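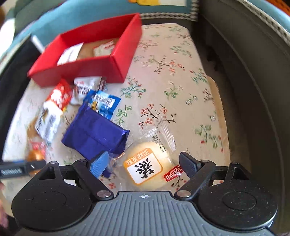
Plain sponge cake, still wrapped, and a snack in blue foil.

The President of Elholm was asleep on the floor of her own pantry when the second vote was counted, and Vlasta Vlček, who had kept house for three presidents and liked this one best, did not have the heart to wake her until the kettle had boiled.

"They've let you keep the job," she said, setting the tray down on a sack of flour. "By eight votes. I thought it would be closer, but then I always do, I thought my own wedding would be closer."

Sewwandi Dissanayake sat up and found the pattern of the floor tiles printed on her arm. She had been awake for most of two nights, on the telephone to every member of the assembly who would pick up and a good many who wouldn't, and somewhere after midnight she had come down here because it was the only room in the residence without a telephone in it.

"Who switched?"

"Drink that first."

She drank it. It was the strong black tea from the Starnach side of the mountains, the kind you were supposed to pay duty on, and it tasted like a wet fence (Vlasta swore by it for colds, grief and constitutional matters). Down the hall somebody was laughing, one of the young men from the press office probably, and it was such a nice ordinary sound that she nearly lay down again.

"Rupert Oberholzer switched," said Vlasta. "And brought his people along with him."

Now, Rupert Oberholzer had been trying to get rid of her since the previous November, when she closed the border station at Bodin and read out in open session the names of the men who had been paid through it. Two of them were his cousins. He had called her a schoolteacher, which she had been, and a foreigner, though she was born over her father's shop a short walk from the assembly steps, and he had told the newspapers that she'd be gone before the snow was. Men like that didn't wake up one morning and save your government for you.

"Did he say why?"

"He made a speech. It was very moving. I didn't believe a word of it, and neither did his wife, you could see her up in the gallery looking for her gloves."

Sewwandi went upstairs in her stockings. Gwenaël Lacroix was in the office already, in the good chair, with his bad leg up on the other one and a folder open on his stomach. He had run the security service for so long that people had stopped being afraid of him and started asking him to their christenings, and he went to all of them, and brought spoons.

"Congratulations, Madam President. I'm sorry to say I have the bill." He passed her a sheet of paper. "Cesance."

She knew the name, everyone did. Cesance held the lease on the northern harbor and employed 3,000 people there, and it had been asking politely for years to lease the rest of the coast.

"Oberholzer had dinner with them," Lacroix said. "Fish, I understand. He went in your enemy and came out your friend. I have a man who parks the cars."

"Then they want me in this chair."

"They want you in it owing something. Poor old Rupert they'd have had to pay. You, they think, will simply be grateful."

She read the sheet twice, standing by the window where the light was starting to come up gray over the roofs and the bakery vans were going round the square. At the bottom of it was a signature, a witness to the dinner, someone who had sat at that table and eaten the fish and poured the wine. She knew the hand very well. It had signed her speeches out of the typing room every day for six years, and it had signed the card on her birthday, with a drawing of a duck.

"Aurélien," she said.

"Mr. Gaillard, yes. I'm sorry. I know you're fond of him."

"Is he in the building?"

"He's down the hall with the press boys. They've opened a bottle. I think he's been telling them a story."

The laugh came again, and she could pick it out this time. She put the paper in the pocket of her cardigan, and looked about for her shoes, and remembered they were in the pantry with the flour.

"Ask him to come in," she said. "And Gwenaël, would you mind very much staying where you are, and looking as if you'd fallen asleep?"

He had already closed his eyes.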